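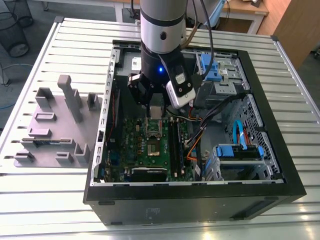

According to Xuân Châu, the first sign of trouble was a part that left the holder in the jaws and did not reach the board. There had been no alarm on the controller. The log showed a completed grasp, and the program went on to the next step as though the part were still held.

That report, received from the test site at Skimuvcombe, led to the notice printed on this page. Owners of the Bikport 2 gripper control module are asked to read it in full before the equipment is used again for component handling.

Bikport 2 Gripper Control Module
Manufacturer: Floltden
Product status: Available, with operating restriction
Notice issued: May 25, 2026

Product overview

The Bikport 2 controls a parallel-jaw gripper during the assembly and disassembly of desktop computers and similar equipment. It sets the closing force, reads the jaw position and reports to the arm controller whether a part is held. It is supplied with a mounting plate, a signal cable and the Brekke configuration software.

Affected units

The restriction applies to modules running firmware 729. The firmware number is shown on the Status page of the Brekke software. Modules running an earlier release do not show the fault and should not be updated to 729.

Description of the fault

In firmware 729, the module may continue to report "part held" after a part has slipped from the jaws. The fault occurs when the jaws are closed on a narrow metal part and the jaw position changes by a very small amount as the part is lost. The change falls within the tolerance set in the firmware and is discarded.

At Skimuvcombe the fault was reproduced during a run of 700 grasps. The lost parts were recovered from inside the computer case in each instance. No person was injured. One motherboard was damaged when the arm pressed down with empty jaws and bent contacts in the processor socket.

Risk to equipment and persons

A metal part that falls into an open case may come to rest across contacts on the motherboard or inside a drive cage. If power is applied before the part is removed, a short circuit may result. The arm may also make contact with the socket or the memory slots at a height that is safe only when a part is in the jaws.

Operators must not reach into the case to recover a part while the arm is enabled. The "part held" signal must not be used as a safety signal under any firmware release.
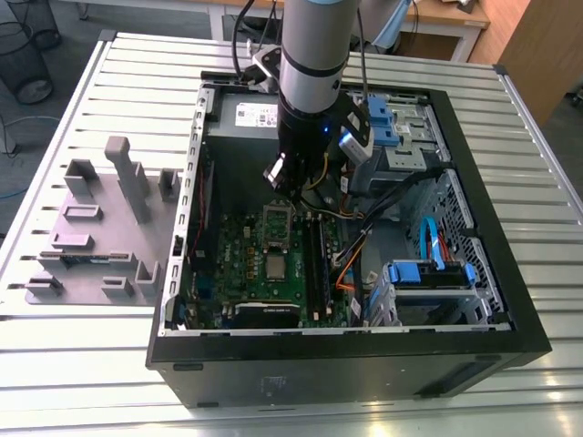 Gripper positioned above the motherboard, near the processor socket area.

Required action

1. Stop the program and press the emergency stop on the arm controller.
2. Disconnect the computer under work from its power supply.
3. Open the Brekke software and record the firmware number.
4. If the number is 729, set Grasp Confirmation to Manual. An operator must then approve each placement from outside the arm's working area.
5. Reduce the downward force limit to 30 percent of its rated value.
6. Account for all small parts before the case is closed or power is restored.

The Manual setting is retained after a restart. It is cleared by a factory reset and must be entered again if a reset is carried out.

Corrected firmware

A corrected release is under test and is planned for November. It compares jaw position with motor current and stops the arm when the two readings disagree. Registered owners will receive a download link by e-mail. Modules purchased through a reseller may be registered with the serial number found on the underside of the housing.

Reporting

Owners who have observed a lost part or an unexpected contact are asked to send the log file to Floltden Product Safety through the Support page. The report should state the firmware number, the type of part and the closing force in use. Logs are overwritten when storage is full and should be exported before further work is carried out.

The terms of the product warranty are not affected by use of the Manual setting.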